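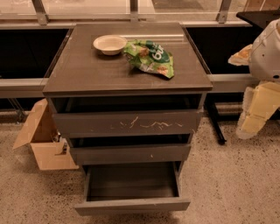

서랍장 작업대. 상판에 그릇과 초록색 과자 봉지, 서랍은 세 칸 다 열려 있음.

2022년 3월 8일

서랍 닫기가 또 말썽이라 잊기 전에 길게 적어 둔다. 오늘은 Skelberg 정책으로 맨 아래 칸부터 닫게 했는데, 손끝이 앞판에 닿기도 전에 오른쪽 손목 토크가 튀면서 보호 정지가 걸렸다. 로그를 보니 131번째 시도였고, 정지 직전 값이 35 N까지 올라가 있었다. 닿은 것도 없는데 이 숫자가 나오니 처음에는 센서부터 의심했다. 영점을 다시 잡고 빈 공중에서 팔을 천천히 돌려 봤더니 멀쩡했다. 센서야, 의심해서 미안하다.

그래서 팔꿈치 쪽 배선을 봤다. 1월에 Holen에서 받은 케이블 묶음이 조금 길어서, 팔을 낮게 뻗으면 관절 덮개 안쪽에 끼는 것 같다. 높은 자세에서는 아무렇지도 않다가 맨 아래 칸 높이에서만 걸리니 그동안 못 잡은 게 이해는 간다. 묶음을 약 200 mm 위에서 다시 고정하고 같은 자세를 여러 번 시켜 봤는데 아직 재발은 없다. 다만 오후 내내 돌린 것도 아니니 고쳤다고 쓰기는 좀 이르다.

맨 위 칸 앞판의 구불구불한 긁힌 자국도 늘 마음에 걸린다. Cha 설정으로 돌리던 때 손가락이 미끄러지며 낸 것 아닌가 싶은데, 기록을 안 남겨서 확실하지 않다. 앞으로는 자국이 새로 생기면 작은 것이라도 여기에 꼭 적어 주면 좋겠다. 나중에 보는 사람한테 정말 큰 도움이 된다!

안전 쪽으로 하나만 더. 정지가 걸린 뒤에 바로 손을 넣어 서랍을 밀지 말 것. 오늘 나도 무심코 그럴 뻔했다. Mostwood 제어기는 정지 해제 때 팔이 살짝 처지니, 비상 정지를 먼저 누르고 팔을 받친 다음에 만지자.

내일은 269번 로그부터 낮은 자세만 골라 토크 그래프를 다시 그려 볼 생각이다. 케이블 여분은 공구함 둘째 칸에 넣어 두었다.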